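Urano school district to replace 1000 cafeteria trays

9 Sep 2019 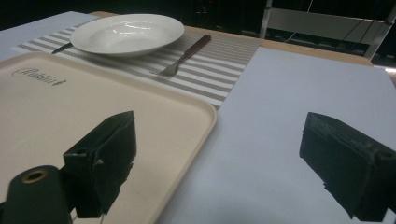 A cream-colored plastic tray with the Rabbit name near its edge.

URANO -- The school district will replace 1000 cafeteria trays before the winter break and push back the start of second lunch at its middle school, the board decided on a vote of 5 to 2.

The trays now in use were bought when the Fluvitz Road kitchen opened. Food services director Mercy Makokha told the board that many have cracked rims and no longer stack well in the dish racks. Kitchen staff pulled 115 of them from service between the end of classes in June and the first week of the new term.

The new trays will be plastic and will have to stand up to the high-heat rinse cycle, Makokha said. The district will ask for bids from three suppliers. Members Torbjørn Aasen and Lucia Pruitt voted against the plan. Aasen said he supports new trays but wanted to see prices first.

"I don't like voting on a number that's still blank," he said.

The schedule change drew more comment from parents. Second lunch at Athumani Middle School will start 10 minutes later to give the kitchen time to wash and restock between groups. Several parents said their children already eat too late in the day. Principal Dale Hutchins said teachers will allow a snack during fourth period -- fruit, crackers or something similar brought from home.

The board also heard a report on the breakfast program at Jastalari Elementary, where 56 students signed up in the first week. Breakfast is served in the gym until the cafeteria floor is finished.

Bids for the trays will be opened at the next regular meeting. Lunch prices stay the same this year.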